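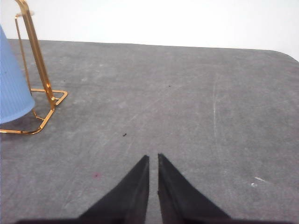 Tirnmont 卓上フェルト手帖 README

フェルトのデスクマットが好きすぎて、気がついたら手入れの記録がけっこうな量になっていたので、一か所にまとめました。それがこのリポジトリです。名前は部屋を借りている建物の Tirnmont からそのまま取りました(ひねりゼロ)。

中身

記録は全部で83件あります。ひとつの記録が1行で、表計算ソフトでもテキストエディタでも開けるCSVです。文字コードはUTF-8。前にShift_JISで上げてしまって文字化け祭りになったので、もう二度とやりません!

列はこんな感じです。

id:通し番号
nuno:フェルトの呼び名(Farina か Corker)
iro:色。自分の目で見て書いているので、灰色と濃い灰色の境目はかなり怪しいです
yogore:毛羽、ほこり、こすれ跡、しみのどれか
teire:やった手入れ
memo:ひとりごと

呼び名について

Farina は薄手で、指でなでると粉っぽい感じがするほう。Corker は厚手で、カッターマットを上に置いてもずれないほうです。どちらも生地屋の Pranwood で切り売りしてもらったもので、呼び名はわたしが勝手につけました。お店で「Farinaください」と言っても通じないのでご注意を。

手入れのやりかた

ふだんは洋服ブラシで一方向になでるだけです。往復させると毛が立って、光の当たりかたで濃いところと薄いところがまだらに見えてきます。これが嫌いな人もいると思うんですが、わたしは使い込んだ感じがして好きで、直さずに放ってあることも多いです。

細かい糸くずは粘着ローラーで。ただし Farina には弱粘着のものを使ってください。強いので一気にやったら表面がごっそり持っていかれて、その日の memo は「泣」の一文字だけになっています(id 22 です)。

こすれ跡は、スチームアイロンを浮かせて蒸気だけ当てて、乾いてからブラシ。うすい跡なら目立たなくなりますが、深いのは残ります。Corker のほうが戻りはいい気がします。

上に物を置くとき

ワイヤー製のスタンドや小物立てみたいに脚が細いものは、置きっぱなしにすると跡がつきます。わたしは掃除のついでに場所を少しずらすようにしていて、ずらすのを忘れた期間も正直に memo に書いてあります。金色の小物は灰色のフェルトにとてもよく映えるので、つい同じ場所に飾りたくなるんですけどね……。

壁ぎわに机を寄せている人は、奥のふちも忘れずに。壁とのすきまにほこりがたまって、それがフェルトの端に移ってきます。角が丸い机だと布の端の始末も面倒で、型紙の作りかたは kado.txt に分けて書きました。

わかっていること、いないこと

しみの記録は7件しかありません。飲み物を机に持ち込まないことにしているからで、コーヒーをこぼしたときの参考にはほとんどならないと思います。yogore の列が空欄の行も6行あります。書き忘れです、すみません。

色の名前は3月に一度つけ直しました。古い版を持っている人は iro の列だけ差し替えてください。

使うとき

好きに使ってもらってかまいません。ブログに引用するときに一言もらえると、とても喜びます。羊毛100%のフェルトを机に敷いている人がいたら、ぜひ記録を分けてください。同じ列の並びで書いて送ってもらえれば、次の更新で足しておきます。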